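How to Budget for Your First Robot Arm (Start in Simulation!)
By Athina Theodorakopoulos
November 5, 2021

The arm is the fun part of the shopping list, and it's usually the part people price first. I did too! When we planned our household-tasks cell at Zundwood, I had a quote for the arm before I had written down a single object we wanted it to lift. Please do it the other way around. You'll enjoy it more, and your spreadsheet will survive contact with the purchasing office.

Step 1. Write the task list
Put every job on one sheet, with the object, where it starts and where it has to go. Ours had 17 jobs. Mark the awkward ones: picking up something round and shallow, working over a soft surface like a bed, reaching past furniture. Those jobs decide what you buy.

Step 2. Try the jobs in simulation
Build a rough room and run the list before you ask for quotes. Rough is fine, but put in the doors, the railing and anything else the elbow could swing into. We gave this seven weeks, finishing in June, and it was the best money in the whole plan (mostly salary, plus one decent graphics card).

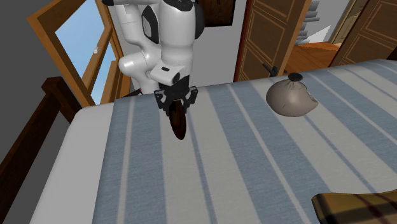
Write down the farthest point the arm has to reach and how it has to fold to get there. Reach drives price more than almost anything else on a spec sheet, so if a shorter model clears every job, quote the shorter model. We dropped from the big Colter to the mid-size one this way and I was thrilled.

Step 3. Price the gripper as its own line
Don't bury it under "accessories." You want the gripper, the adapter plate, spare fingers, and at least one set of custom fingertips. Smooth, curved things are where stock fingertips earn their keep or don't, so test several grasp angles on each object, edge-on included.
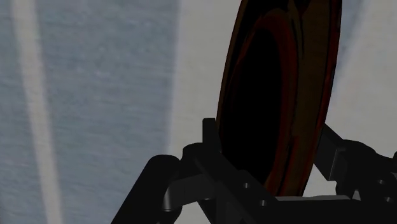 Ask each vendor for the finger opening and the grip force in writing, then check both against your sheet from Step 1. Ogundipe sent us theirs the same day. Fadora took 12 days but offered a loaner, and a loaner is worth waiting for!

Step 4. Add the boring lines
Mounting stand, cables, emergency stop, guarding, shipping, training, a service plan. Our cable order alone came to $203, and I'd budgeted zero. Get the lead time for every line while you're at it and put it in the next column.

Step 5. Send the sheet out
Give all your vendors the same task list and ask them to mark any job they wouldn't promise. Compare those marks before you compare totals.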